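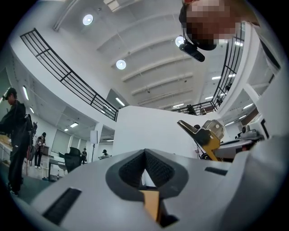 Cindora Matte is a water-based coating for indoor plastic, primed metal and sealed wood. It dries to a flat, even surface and is sold in quart cans and in small touch-up jars. The standard shade is Su, a light gray without blue or green in it, close to the matte light gray of the curved plastic housing in the photo. The line also has a bright yellow, a warm tan, a white and a soft black. All shades can be mixed with each other in any amount.

Home | Paints & Coatings | Primers | Brushes | Store Locator | Contact

Cindora Matte, Quart
Item no. 366
Made by Savex, Votville

Coverage
One quart covers up to 80 square feet in a single coat on a smooth surface. Bare or porous wood takes more, and should be sealed first. Most jobs need two coats. Going from a dark color to Su or white may take three.

Preparation
Wash the surface with dish soap and warm water, rinse it and let it dry fully. Sand glossy plastic with a fine pad until the shine is gone, then wipe off the dust with a damp cloth. Old wax and furniture polish have to come off completely — paint put over wax will peel in sheets. Bare metal needs Savex Metal Primer, sold separately. 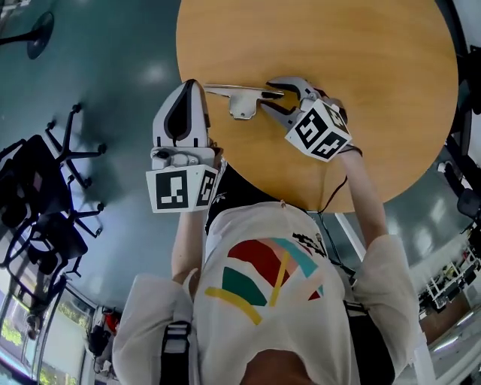

Silicone residue is harder to get off than wax, and soap alone won't do it. Use a wax and silicone remover made for your surface, try it on a hidden spot, and wash again afterward. If the first coat pulls back into small round craters, there is still silicone present. Let it dry, sand it back and start over with the cleaning.

Applying
Stir slowly with a flat stick. Do not shake the can, as bubbles will show in the finish. Use a synthetic brush or a foam roller and keep the coats thin. The surface is dry to the touch in 30 minutes at room temperature. Wait overnight before the second coat and 5 days before setting anything heavy on it. Curved parts are easier to coat with a small brush, working from the top down.

Cleanup is with soap and water while the paint is wet. Dried paint on tools has to be scraped.

Where not to use it
Cindora Matte is not made for floors, countertops, outdoor furniture or anything that touches food. It will not stick well to polyethylene or polypropylene. If you don't know what kind of plastic you have, paint a small patch, leave it overnight and press a strip of masking tape over it. If the tape lifts the paint, choose another product.

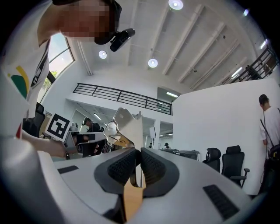
One buyer wrote to us that Su looked darker in the can than on the shelf unit she painted, and that she nearly took it back before the first coat dried. The wet color is darker in all the shades, and the gray shows it most. She also asked for a larger can. A gallon size in Su and white is planned for March; the other shades will stay in quarts and jars.

Storage
Keep the lid tight and the can above freezing. Paint that has frozen turns lumpy and can't be saved. Wipe the rim before closing, or the lid will stick.

Page updated Dec 8, 2020

Print this page | E-mail this page

We use cookies to remember your cart and your nearest store. By continuing to browse you accept our cookie policy. OK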